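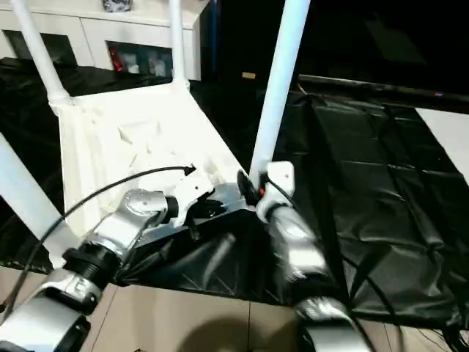
How to set up a chair-turning task on the Undmont two-arm kit

By Panagiotis Kourkoulas

The Undmont is a kit with two arms and one control box, and Jeden sells it together with a small software package called Raptis. I have used it at our workshop in Florkville since March. The manual explains very well how to bolt the kit together, but it says little about large objects, and many buyers ask me about furniture. So I wrote down the steps I follow for a plastic chair. You need the kit already installed and calibrated. If you did not do the calibration yet, please finish chapter 2 of the manual first and come back.

What you need

- The Undmont kit with the standard grippers
- Raptis installed on the computer, with the licence activated
- A light plastic chair, one piece, without cushions
- A table or platform which does not move when you push it
- A sheet to cover the platform

About the sheet: I recommend black. A white chair on a black surface is easy to find for the head camera, and the edges come out clean in the preview. Glossy plastic sheeting is cheap but it gives reflections, so turn down the exposure in Raptis until the bright creases disappear from the preview. Matt cloth is better if you have it.

Step 1. Put the chair in the start position

Lay the chair upside down, seat on the platform and legs in the air. It can be a little rotated, this is no problem. Look at the underside of the seat before you continue. Most of these chairs have ribs and small fins there, and a fingertip can rest against them. A seat which is totally flat underneath will slide more, and for such a chair you should fit the rubber fingertips.

Step 2. Check the cables

Move both arms slowly by hand through the whole path, with the motors off. Watch the cables during this. A cable that hangs in front of the chair can be caught by a leg when the chair turns, and it also confuses the camera, especially a dark cable over white plastic. Fix the cables along the forearms with the clips from the bag, but leave some slack at the wrist. The first time I made them too tight and the wrist stopped with an error at every turn.

Step 3. Choose the two contact points

This is the step where people lose the most time. In Raptis open Task, then New, then Two-arm hold. The program asks for a main grip and a support grip.

For the main grip I take a leg, close to the base, where it joins the seat. The plastic is thicker there and it bends less. If you take the leg near its end, the chair starts to swing.

For the support grip I take the underside of the seat, near the edge and on the side of the other arm. Here the gripper does not need to close around anything. It is enough that the fingertips press.

Save both points. Give them clear names, because later you will have a long list.

Step 4. Set the force and the speed

Start with the force at level 2 for both arms. Keep the speed at 200 in the motion menu (the maximum is 1000, and I never use it with a chair). If the leg slips, raise only the main grip. When you raise both together, the arms begin to work against each other and you hear it in the motors.

Step 5. Do a dry run

Press Preview and then Step. The arms stop after each movement and wait for you. Keep one hand near the stop button. You want to see the two arms come towards the chair in a V, with the elbows away from each other. If the elbows are closer than the wrists, go back to step 3 and swap the contact points.

Step 6. Run the task

Choose Run once. Do not choose Loop until you have five clean runs.

Common problems

The support hand arrives too late. Increase the wait time of the main hand in small steps.

Raptis does not find the legs. Usually the background is too bright. Extend the sheet, or close the blinds.

Is the kit worth the price?

For a small workshop I think yes, with one reservation. The arms are precise and the software is easy to learn, but the standard fingers are short for thick chair legs, and the long ones are sold separately. I asked Jeden about this on a Friday and they answered the same afternoon, which I appreciated - the answer was only the order form for the long fingers.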